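Home | Guides | Buying | Hardware | Contact

How to budget for a hand-held gripper kit (before you order one)

Posted 30th September by the Gratdale workshop desk

Quick one as we keep getting the same email. Someone has money for a robot project, wants to record household jobs in real homes, and has no idea what to put in the spreadsheet. So – the order we do it in. Prices are Australian dollars.

Step 1. Write down the jobs first

Not the hardware. The jobs. Picking rubbish up off the floor, sorting shoes, folding towels. Each one decides how wide the fingers need to open and what the pads have to hold on to. Snack wrappers are a good hard test. Thin, shiny, crumpled, and they slide. 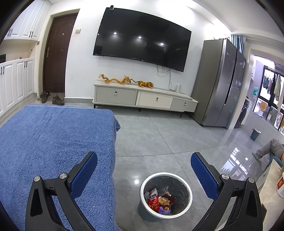
Photo: Gratdale workshop / Zeleke trial kit

Blue textured pads on both fingers, and a bin at floor level. Floor work means bending and reaching all day, so price in knee pads and a second operator to swap with. We left both out of our first budget and paid for it in February.

Step 2. Price the gripper and the spares seperately

Our ceiling was 2,000 per hand-held unit, camera mount included. The Zeleke came in under. The Sultine didn't, once freight was on it. Get the quote with freight and GST or don't bother comparing.

Then spares, own line:
- finger pads, 4 sets per unit. They wear, they pick up fluff, they go shiny
- pivot screws and caps
- one full spare finger
- cables. Always cables

Ask if pads are sold on their own. Some sellers will only do a whole finger, and that blows the line out fast.

Step 3. Budget for the home as well as the kit

People forget this one. You need somewhere to work, and a real lived-in room is worth more than a mocked up bench. Allow for:
- a fee to the household, agreed in writing, per session
- travel and parking
- cleaning up after
- a small float for breakages. There are ornaments in most living rooms

We pay 35 an hour to the household. Bit high maybe, but they have us back.

Look at the surfaces too. Glossy tile throws light back into the camera. A dark telly does the same with the ceiling lights. Shag rug hides small things and grabs at pads. If you can only afford two homes, pick two with different floors. 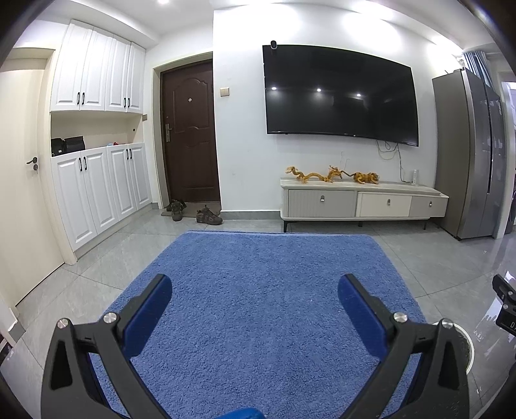 Step 4. Storage and charging

Wide-angle video eats disk. Buy drives at the same time as the gripper, out of the same money, or you'll be borrowing them later. Two copies of everything. A power board and a long extension lead go in the bag – you won't always get a spare socket where you want it.

Step 5. Do a dry run before the big order

Order one unit. Only one. Take it to one home and aim for 100 short goes at one job. Write down:
- what came loose
- how long set-up took, door to first recording
- when the operators hand got sore
- how full the disk was by the end

Then go back to the spreadsheet and fix it. Ours changed on nearly every line. Taltetti, our other project, skipped the dry run and ended up with a box of mounts that didn't fit the cameras.

Step 6. Put the order in

Ask for lead time in writing. Ask what happens if a finger arrives cracked. Pay a deposit if you can, balance on delivery. Keep the packing foam, you'll want it if anything goes back.

Spreadsheet template is on the Buying page, bottom of the list. Will add a tab for insurance when we've got a proper quote.

Contact the workshop | © Gratdale | Back to top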